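Notes pour l'intervention « Le panier sur la table », rencontre Dridine, 2023-10-22

*(à dire, pas à lire ! respirer avant de commencer)*

Bonjour à toutes et à tous. Je m'appelle Zineb Kettani, je travaille sur les coins repas et les jeux de marchande, et je vais vous parler pendant 19 minutes de paniers, de légumes et d'un sujet qui fâche un peu dans les familles : ranger.

Je commence par mon cas personnel. Chez ma mère, les légumes ne passaient jamais directement du cabas au frigo. Ils s'arrêtaient sur la table, dans un panier, et on les regardait. On décidait du repas comme ça, en tournant autour. Quand j'ai monté l'atelier avec Ghizlane Chraibi, j'ai voulu retrouver exactement ce moment-là - le panier posé, les mains qui fouillent, quelqu'un qui demande « et le concombre, on en fait quoi ? ».

(Laisser rire s'ils rient. Sinon enchaîner vite.)

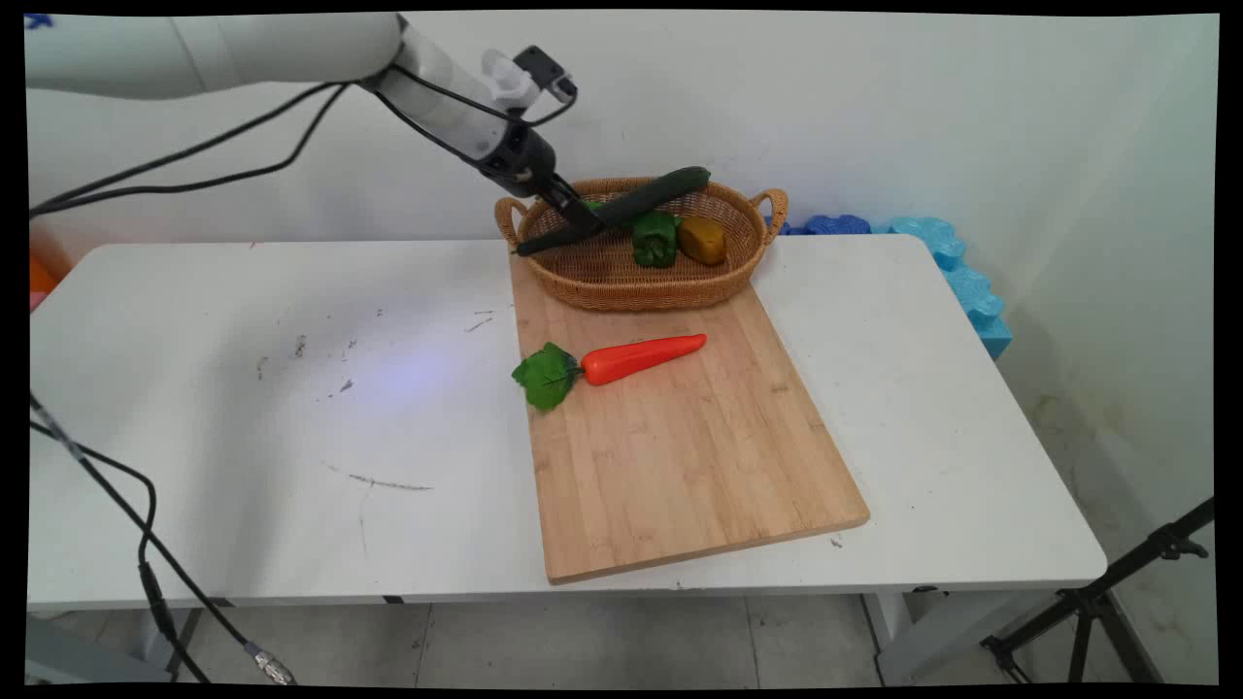
Le panier en osier, c'est ma grande passion, prévenez-moi si je déborde. J'en ai essayé en plastique, en tissu, en fil de fer, et je reviens toujours à l'osier tressé serré, ovale de préférence. Il me faut deux anses, une de chaque côté : un petit de quatre ans l'attrape à pleines mains et le porte devant lui, alors qu'avec une anse unique au milieu il se cogne les genoux. Et puis je le pose toujours au bout de la planche à découper, comme vous le voyez, avec la planche en bambou qui vient vers le bord de la table. La carotte en jouet est sortie, elle attend sur le bambou, le poivron vert est encore au fond avec son voisin ocre. On comprend tout de suite le trajet : panier, planche, et retour !

Ce retour, justement, parlons-en. (Ralentir ici.)

Au début, on demandait aux enfants de « ranger les légumes ». Résultat : tout volait dans le panier, à deux mètres parfois, et Ecaterina Grecu ramassait sous le radiateur. Maintenant on dit « remets le concombre au panier ». Un légume, un nom, un geste. Ça paraît bête, mais le nom change tout, l'enfant cherche, il choisit, il pose. On commence par le plus long, il prend toute la place et les autres viennent se caler autour.

Anecdote de Fatville, si j'ai le temps : en avril, une petite fille a refusé net de ranger le poivron jaune moutarde à côté du vert. « Ils sont fâchés. » On a mis le concombre entre les deux et l'affaire était réglée. Yasmine Ait Brahim en parle encore.

Question qu'on me pose tout le temps : combien de légumes dans le panier ? Je réponds peu. Les parents arrivent avec des sacs entiers, ils sont adorables, mais un panier plein à ras bord, on le renverse pour trouver quelque chose, et c'est fichu. Il faut qu'on aperçoive encore le fond tressé. 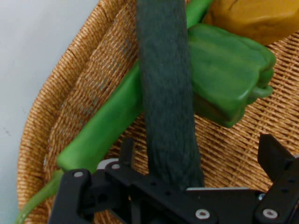 L'autre avantage d'un panier peu garni, c'est que les formes se comparent. Un piment doux bien long contre un poivron trapu, c'est une vraie conversation ! Les plus grands se lancent sur les verts : vert foncé, vert vif, « vert grenouille » (celui-là, je l'ai adopté). Et on peut glisser un intrus à la couleur franchement différente, il sert de repère quand on fouille.

Pour l'entretien, version courte : brosse souple et sèche dans les creux du tressage, chiffon à peine humide sur le rebord, séchage à l'ombre. Jamais de trempage. La planche, je l'essuie dans le sens du fil et je la range debout.

(Montrer mon vieux panier, le faire circuler. LE RÉCUPÉRER.)

Un mot sur la table : claire et unie, toujours. Chaimae Hajji avait apporté une nappe à fleurs superbe et on a perdu les légumes dessus toute la matinée... La nappe est repartie chez elle, sans rancune.

Avant les questions : la liste du matériel est à l'entrée, côté vestiaire, et il reste 2 places pour l'atelier de cet après-midi chez Workura. Voir Ghizlane pour s'inscrire, elle a le cahier.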